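Student Project Report
Altgate Community College, Food Studies
Submitted by Brenda Gaete

Day-Old Bread: What Small Bakeries Do With What They Don't Sell

Background
Most small bakeries bake more than they sell. An empty shelf at 4 p.m. looks bad to customers, so owners would rather have a few items left at closing. I wanted to find out how much is left over in our area and where it goes.

Method
I worked with two bakeries, Unditz and Goltow, for four weeks in December. Staff at each shop wrote down the number of items baked in the morning and the number left at closing. Cakes and sandwiches were not included. I also handed out a one-page survey to customers and got 60 back.

Results
Unditz had 942 items left over during the four weeks. Goltow had 641. Goltow is the smaller shop, and it bakes a second batch at noon only if the morning has gone well. Unditz bakes everything before opening.

At both shops, sweet and filled pastries were left more often than plain loaves. Loaves can be sliced and sold the next morning at a lower price. Pastries lose their texture overnight and few people want them, even at half price.

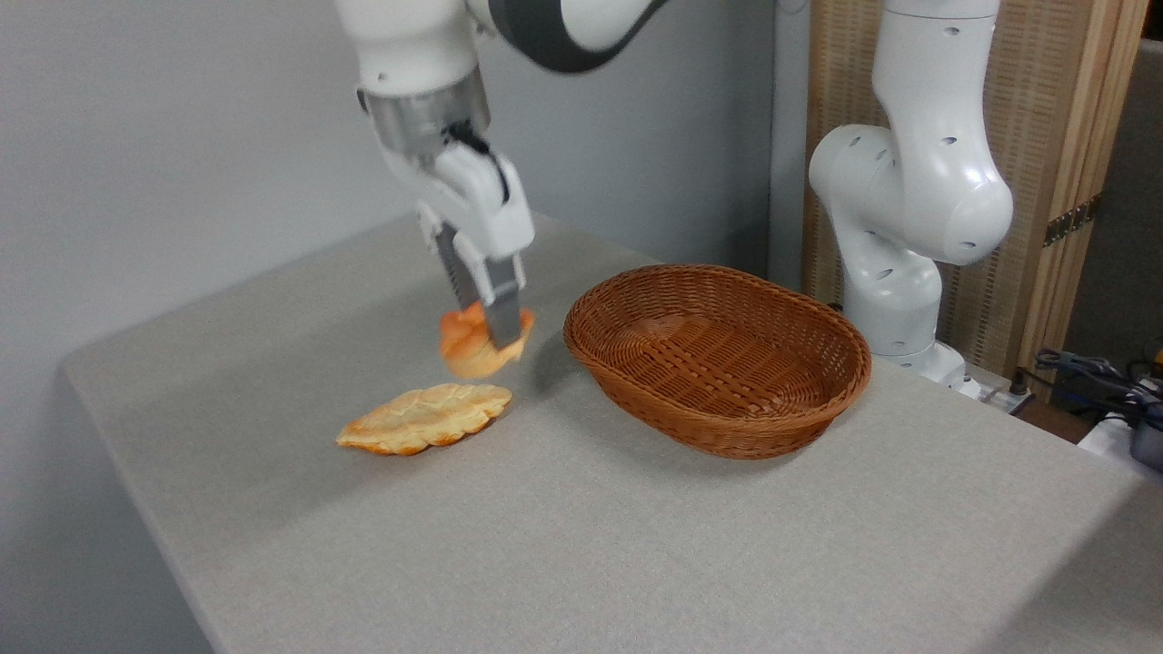

Unditz gives most of its leftovers to the Bajpai food pantry, which took almost 500 items during the study. The pantry picks up at 6 p.m. and cannot come later, so anything unsold after that goes in the trash or home with staff. Goltow makes bread crumbs and bread pudding from its old loaves and throws out the rest.

In the survey, most customers said they would buy day-old bread if it was clearly marked. Fewer said the same about pastries. Several wrote that they did not know either shop sold day-old items at all. At Goltow the discount shelf is behind the door.

Problems
Goltow's sheets were missing for two mornings, so its total is probably low. December is also a busy month for bakeries, and the numbers may be different in spring. I did not weigh anything, so a roll and a large loaf each count as one item.

Recommendations
Unditz could try holding back part of its pastry dough until noon. Goltow should move the discount shelf next to the register. Both shops could ask the pantry about a morning pickup for items left from the night before.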